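Gruvo Publishes House Rules for Two-Armed Robots, Most of Them About the Humans

August
By the Gruvo communications desk

GRUVO has released the first public edition of its bench practice code for tabletop robot arms, a document that took 8 drafts and now runs to slightly fewer pages than the lease on the building where it was written.

The code sets out how a pair of arms should be set up, run, stopped and written up when they are sorting small packaged goods. It is free to download, copy and argue with. Gruvo, which spends its working days getting machines to move snacks from one spot to another, says the rules grew out of a shared text file called "please stop doing this."

"We had a rule for everything the arms might do wrong and no rule for leaving your coffee in reach of them," a Gruvo spokesperson said. "The second list got longer than the first, so we merged them."

The first section covers the bench itself. Arms are to be fixed to the table or its frame, never to a clamp someone found in a drawer. The work surface carries the goods, the bins, the mat and whatever the task calls for. Anything else goes on a separate desk, including phones, lunch and the printed copy of the code.
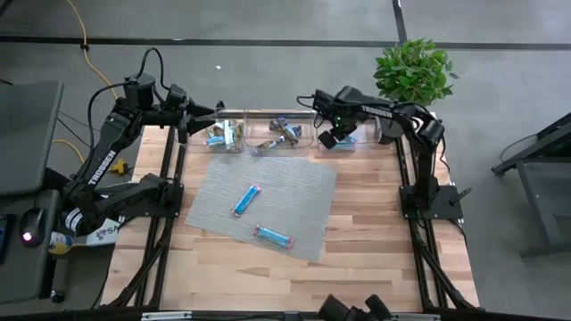
Wuvel, which tested an early draft on its own benches, replied that the separate desk was a fine idea and that it would like to know who was going to buy it. Wuvel also objected to the original wording on lunch, which it called vague, and asked for sandwiches to be mentioned by name. They now are, in a footnote.

Section two deals with people. The code asks for one named operator per bench at any given time, with a hand free and the stop control within reach. Everyone else in the room is a guest, even if they outrank the operator and even if they wrote the software. Guests may watch. Guests may not reach in to straighten a packet "just quickly," a phrase that appears in 421 of the session notes Gruvo reviewed while drafting the rules.

The operator calls out before motion starts and again when it ends. Early drafts asked for a set phrase. Testers found this embarrassing and mumbled it, so the final text accepts any words at all as long as the people across the room can hear them.
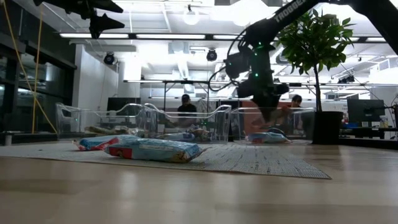 Sightlines get a page to themselves. The operator must be able to see both grippers from the stop control without leaning, standing on anything or asking a colleague what is going on over there. Where that can't be done, the bench gets turned or the operator gets moved. The code has no opinion on which is easier, though the bench has yet to complain.

Section three, on shared space, is the one most likely to start arguments. Two arms working over the same patch of table will sooner or later want the same item, and the code requires teams to decide beforehand which arm gives way. It also limits speed wherever their working areas overlap. Gruvo drew up the limits after roughly 2,000 practice runs.
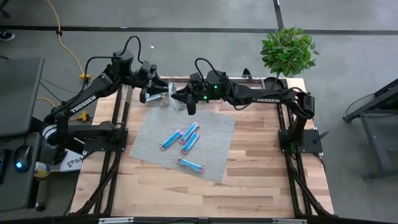

Right of way sounds like a grand term for a table this size, and Gruvo considered several humbler ones before giving up. The rule applies from the moment either gripper enters the shared zone until it has left again. Two grippers nearly touching next to a clear box, one of them with something small and silver in its jaws, is just the sort of moment the rule was written for. Under the code, the arm holding an item goes first and the empty one waits, however impatient its programmer may be.

Section four is about records. Each session gets a log entry covering the task, the operator, the goods used and every stop, planned or otherwise. "Fine" is no longer accepted as a complete entry. Khan, a packaging firm that reviewed the chapter, asked that goods be retired after repeated handling, so that results don't depend on wrappers that have given up the will to crinkle. The code leaves the number of uses to each team but insists that there be a number.
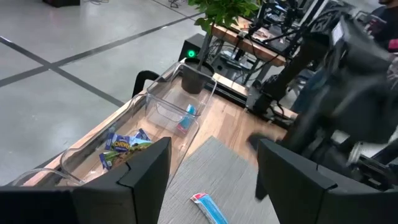
Mixed goods have their own checklist, which teams fill in before the first run. It asks for every item type by name, and it asks which bin each one belongs in. A toothpaste tube on the mat beside a bin of snack packets has to appear on that list like everything else. "Misc." is struck from the form.

Gimora will host the code and collect comments on it. A printed wall version, in a run of 800 copies, is available to workshops and teaching labs on request. Gruvo recommends hanging it where the operator can see it. The sandwich footnote is on the back.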